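Femstead Home Forum > Craft Room and Office > Storage

Thread: Clear box with lid, or open tray, for desk stuff?

drimia_fan
Posted Wednesday, March 1, 2023
I'm redoing my work table and trying to settle on one way to keep the small stuff. Right now it's in three mugs and a drawer that sticks. I want everything in one place that I can lift off when I need the whole surface. Lidded box or open tray? Budget is small. The table is 1000 mm wide, so not huge.

tokgoz_paul
Open tray. If there's a lid you will stop putting things back. I had a lidded box for a year and the pens lived next to it.

Ngọc Lý
I'd go the other way. Dust is the problem in my house, and a see-through box means I don't have to open it to know what's in there. My table is light gray with the plaid fabric up on three sides, which a couple of people asked about in the December thread.

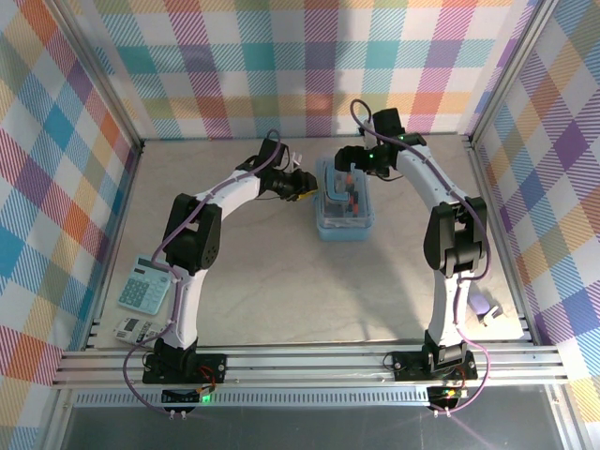 Blue see-through box at the back, calculator on the left.

The box is a light blue plastic with a clear lid. I keep it at the back and the calculator off to the side where my hand lands.

drimia_fan
Thanks, that's close to what I had in mind. Is the fabric glued?

Ngọc Lý
No, double-sided tape along the top and bottom. It peels a bit at the corners in summer and I press it back.

halfmeter
Plaid would drive me nuts behind a desk. I lose small things against a busy pattern. Plain white board for me.

Ngọc Lý
It's behind the things, not under them. The table itself is plain.

halfmeter
Fair. Still too much pink for me.

Uyên Từ
On the lid question, it depends how often you go in. I do invoices for a shop in Wivovthorpe and I'm in and out of my pen box all day, so the lid comes off in the morning and goes under the box until I finish. At home I leave it on. Same box, two habits.

Also measure before you buy. I got one that was 345 mm long because it looked right in the store and it hung over the end of my shelf.

tokgoz_paul
"The lid goes under the box" is an open tray with extra steps.

Uyên Từ
Sure, but I can close it when I carry it downstairs.

drimia_fan
Carrying it is a big part of this for me, so I'm leaning toward the box. Does the plastic scratch?

Ngọc Lý
Mine has some fine scratches on the lid from stacking a binder on it. I wash it with dish soap and don't use the rough side of the sponge.

halfmeter
If you get a tinted one, get a light tint. I have a dark green one and I might as well have bought cardboard.

drimia_fan
OK, going with a lidded one, light color. I'll measure the shelf tonight.

tokgoz_paul
Report back in a month and tell us where the pens are.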